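Building Services > Indoor Air > Textbook Chapters
Shares 6 | Comments 0

Chapter 6
Kitchen Exhaust and Make-Up Air

A range hood removes air from a house. The same amount of air has to come back in from somewhere, and most of the trouble with kitchen ventilation starts with that second half of the job. This chapter covers both halves: how a hood catches the plume rising from a cooktop, and how the house replaces what the fan throws out.

Chapter 5 dealt with filters that clean room air and return it. A ducted hood works differently. It takes grease, moisture, and combustion gases at the source and sends them outside. The filter in a ducted hood is there to keep grease out of the duct and the fan.

Consider the house in Sismont that we will use for the worked problems. It is a single-story home of 1,692 square feet with a gas range, a clothes dryer, and a water heater that drafts naturally through a metal flue. The owners replaced a small recirculating hood with a ducted Pelletier unit rated at 600 cubic feet per minute. In March they called the installer, Þröstur Ketilsson, about a smell of exhaust near the water heater closet. He ran the hood on high with the windows shut and held a smoke pencil at the draft hood. The smoke came back into the room.

The fan was pulling the house to a lower pressure than the flue could overcome. This is called backdrafting. It can bring carbon monoxide into living space, and a house can have the problem for years before anyone tests for it.

Two numbers were missing from the original plan. The first was the airflow the cooktop called for, which is usually well below the largest fan that fits. The second was the leakage of the house itself. Audrey-Anne Sandhu, who tested the house for the utility in Foleseck, found that it could supply about 174 cubic feet per minute through its cracks and joints before the pressure fell past the limit for the flue. Anything above that has to come through an opening made for it.

Kitchen surfaces 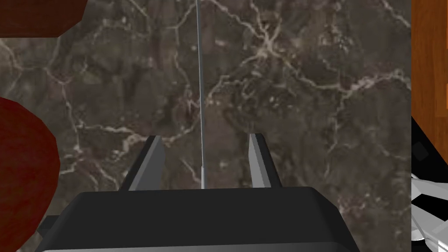
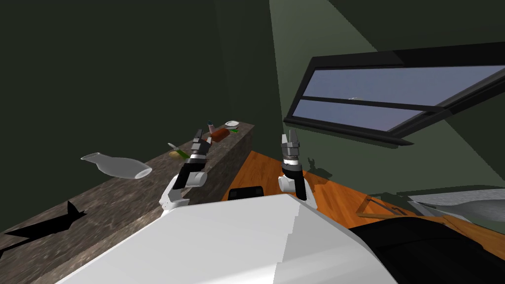
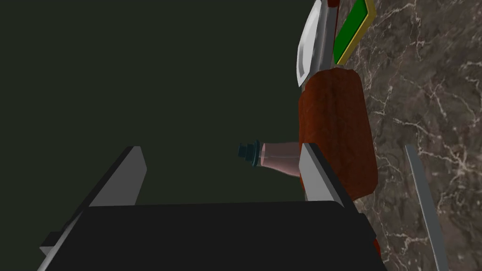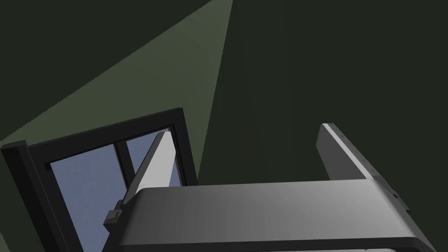 We will size that opening in Section 6.3. Before then, the student should be comfortable with three terms. Capture efficiency is the share of the plume that the hood removes before it mixes with room air. Static pressure is the resistance the fan works against in the duct. Make-up air is outdoor air brought in to replace what is exhausted, either through a passive damper or with a second fan.

Section 6.1 begins with the plume. Hood depth and mounting height matter more than many buyers expect, and a deep hood on a modest fan can do better than a shallow one on a strong fan. Section 6.2 follows the duct to the outside wall, using the Bristard fan curves in the appendix. Keep a calculator and the duct tables from Chapter 4 at hand for both.

Last updated: March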